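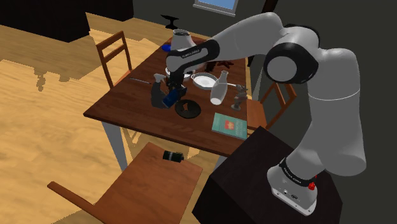

Part 2: Setting up your Prova label printer for a home library

Okay, if you got through Part 1, your Prova is plugged in and blinking at you. Mine blinked for a whole Saturday before I worked out that it wanted the roll loaded first, so let's do that.

1. Press the side latch and lift the lid. It feels stiff the first few times (I was sure I'd snap it, and I didn't).

2. Drop the roll in with the labels facing up and pull a little through the slot. A roll holds 434 of the narrow spine labels.

Caution: don't tug the labels backward once the lid is shut. I did, and spent an evening picking glue off the roller with a toothpick!

3. Hold the feed button until one blank label comes out. The blinking should stop.

4. Open the Eltero catalog program and pick "New shelf list." Call it something you'll recognize later. I have one named "stuff" and I couldn't tell you what's in it.

5. Type in your first book by title, then author. Start with one paperback you know well, so you can spot a mistake fast. 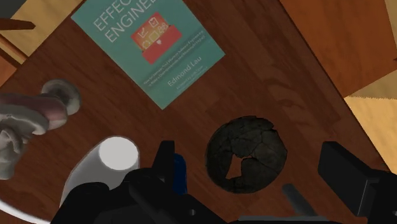 6. Print one test label and stick it on scrap paper. If the letters look pale, go to Settings and bump Darkness up to 60.

Note: Yoon-hee Yang, who walked me through all this over the phone, keeps hers lower for the shiny labels. Try both, they're cheap.

7. Happy with it? Put the label on the spine, a finger's width up from the bottom, and press it down with a soft cloth.

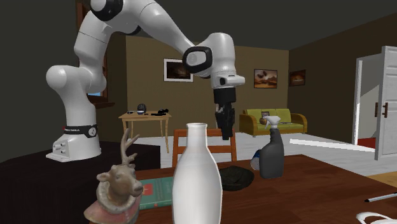
Eltero's free version stops at 1,000 titles, so think about what you want in there before you go wild. I left out cookbooks and the kids' coloring books. You'll also want a good spot to work, and I'd go for a big wooden table with a reddish-brown top like this one over a desk, because pale labels show up nicely on it when you drop them (and you will drop them). Keep the printer well back from the edge so the strip can feed out flat.

8. Save your list, then choose "Back up" and pick a second place for the copy. Do this before you turn the printer off.

Note: if the program freezes while saving, leave it alone for a couple of minutes. Mine always comes back.

Shelf order and color dots are in Part 3.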